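Found Things from the Brultusstead Hall

The gray bin is again on the table near the entrance, and we ask all members to look in it before the end of June.
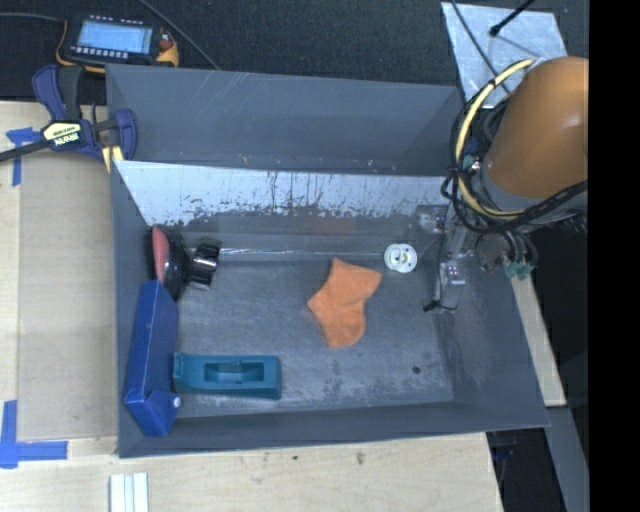 What is waiting for its owner

An orange cloth, a long blue box and a small round piece of white plastic with a ring in the middle. The black object with the pinkish-red panel is also still with us, and Beatriz Macedo would be glad to learn what it belongs to – she has asked both choir groups already.

How to collect

Please write to Fahad Chaudhry or come to room 669 during tea. Things without an owner go to the Karimi charity shop in July. Keys and phones are kept separately in the office.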